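Baturlow depot roof work moves to second phase

29 October 2018

Borkell has finished the first phase of roof repairs at its Baturlow depot and will begin work on the north bays next week. The contract, let to Vament in July, covers the replacement of 1,428 fixings, new seals at the eaves and the renewal of the gutters along both long sides of the building.

The first phase dealt with the south bays, where leaks had been reported during heavy rain. A survey by Kang, the consulting engineer, found that most of the water was entering at worn washers and at two poorly lapped joints near the ridge. The sheets themselves were judged sound and will stay in place. The survey also recorded surface rust on a small number of purlins, which have been cleaned and repainted.

Gutter capacity was a further concern. The existing outlets were sized before the yard canopy was added, and the extra run-off caused the gutters to overflow. Larger outlets have been fitted, and the downpipes now discharge to a separate drain. In all, 905 square metres of roof were treated in this phase. 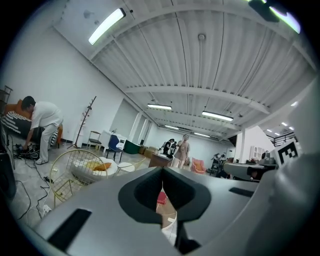
Work on the north bays is expected to take 25 working days, depending on wind speed. Crews will not go on to the roof when gusts exceed the limit set in the method statement. The loading doors on the north side will be closed in turn, and deliveries will be sent to the south entrance.

Vament will test the new seals with a hose before each bay is handed over. Borkell said that almost 40 per cent of the contract sum had been spent to date, and that the depot would remain open throughout. Drivers should follow the temporary signs at the gate.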